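3.2 Storage Conditions and Loss of Small Hardware

The survey covered repair workshops in two towns, Lakula and Zuta. Each workshop kept a written record of parts received, parts used and parts thrown away. Over the study period the records listed 1,302 items, most of them fasteners, washers and springs. Items were grouped by material and by the way they were stored, either in closed drawers or on open shelving.

Coil springs were treated as a separate group. They tangle easily when stored in bulk, and staff at both sites reported that sorting them took more time than sorting any other part. A spring that has been pulled beyond its working range does not return to its original length and is normally recorded as scrap.

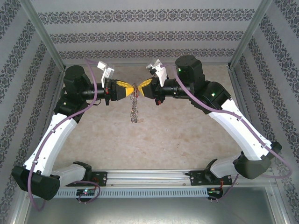
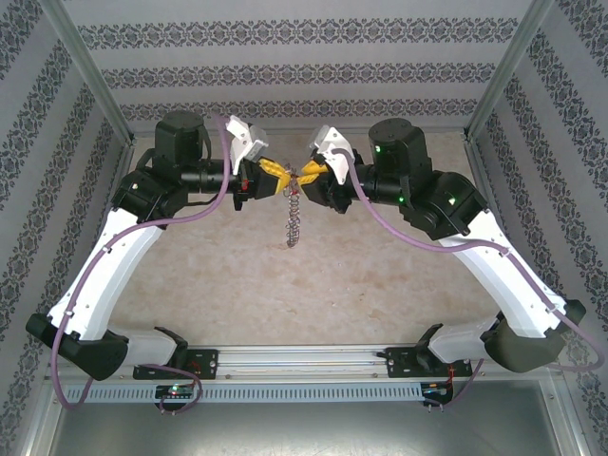

Figure 7. Two arms on a shared rail inside an enclosure, in two views. A coiled metal spring hangs between the grippers in the first.

Workshops in Zuta discarded a larger share of their springs than those in Lakula. The difference was greatest where mixed sizes were kept in a single bin. Where sizes were separated on delivery, losses were close to those recorded for washers.

We use cookies to improve your experience on this site. By continuing to browse, you accept our cookie policy. Accept | Manage settings

Delivery practice also played a part. Orders placed with the supplier Stüber arrived in sealed bags marked by size, and most workshops left the bags closed until the parts were needed. Stock from Oter arrived in open trays and was usually moved to bins within 48 hours. Records for one Lakula workshop were incomplete in February and were left out of the comparison of suppliers.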